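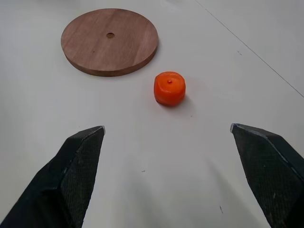 Oil finishes and the second coat problem

Most of the questions I get about hardwax oil concern the second coat. The first one goes on without much trouble. The second one dries patchy, stays tacky, or leaves a ring where the rag stopped, and the usual response is to add a third, which makes it worse.

The cause in nearly every case is excess. Bare wood takes up oil until the surface fibers are full. After that there is nowhere for the finish to go, and whatever is left on top cures as a soft film. The product sheet for Fomar, the oil I have used since February, asks for a thin coat and a wait of 8 hours. In my shop, which is cold, that is too short. I leave it overnight and start again the next morning.

My current schedule for small turned and sawn pieces:

Sand to 200 and stop. Finer grits close the surface and the oil sits on it. Wipe the dust off with a dry cloth. Apply the first coat with a white pad, wait 17 minutes by the clock, then buff with clean cotton until the cloth stops dragging. End grain gets wiped twice, the second time half an hour later, as it tends to bleed back.

For the second coat I use a third as much oil and the same pad. If the piece has a drilled hole, run a twist of cotton through it before leaving it to cure. Oil collects on the inside wall and creeps out overnight, and the halo has to be sanded off.

I tried Gadix on offcuts of the same board. It cures faster and looks a little yellower under a lamp. Water beads on both. Coffee left overnight marked the Gadix sample and left the other one alone, but that was one test on one board, so I would not lean on it.

Used rags go flat on the concrete outside until they are stiff. Never in the bin, never in a pile.

The maple samples are still curing. I'll check them Wednesday.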